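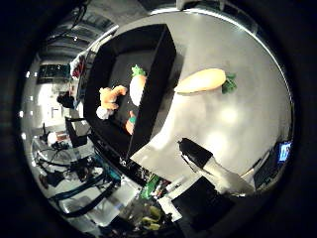 Figure 2: Open black box on a light-grey table, with soft toys inside

4.2 Moving a workstation to a different update channel

Each workstation managed by Puklow Update Manager is assigned to one channel: Sallel (early), Huvley (general) or Donati (long-term). New workstations join Huvley unless the enrolment file says otherwise. The channel decides which builds are offered and how long they are held back. It does not affect security patches, which go to all channels on release.

Before you start

You need an administrator account on the management server and at least 40 GB of free space on the workstation's system drive. Close any open console sessions to the workstation. Disk encryption may stay on, but have the recovery key to hand.

Changing the channel

1. Sign in to the management console and open Devices.
2. Select the workstation. To move several at once, tick the box beside each one. A single job can hold up to 100 workstations.
3. Choose Actions, then Change channel.
4. Pick the new channel from the list. The console shows the build currently offered on that channel.
5. Under Start time, choose Now or enter a time of day. Times are taken from the server clock, not the workstation.
6. Select Apply. The status changes to Pending.
7. Restart the workstation when the status changes to Ready.
8. Sign in and check that the build number under Settings, About matches the one shown in step 4.

Note: A workstation that is switched off stays at Pending. The job is picked up the next time it contacts the server and expires after 12 days.

Caution: Do not turn off the workstation while the status is Installing. An interrupted install may leave the system drive in a state that can only be repaired from recovery media.

Moving to a slower channel

Going from Sallel to Huvley, or from either to Donati, does not remove the build already installed. The workstation keeps its present build and receives nothing except security patches until the new channel catches up. To return to an older build straight away, use Roll back (section 4.5) before changing the channel.

Caution: Roll back removes programs installed after the last build update. Files in user folders are kept. Make a backup first.

If the channel does not change

Status stays at Pending: check that the Puklow agent service is running, then select Sync now in the agent window.
Error "Policy locked": the channel is set by a group policy. Clear the policy or move the workstation to another group.
Error "Not enough space": free space on the system drive and repeat from step 3.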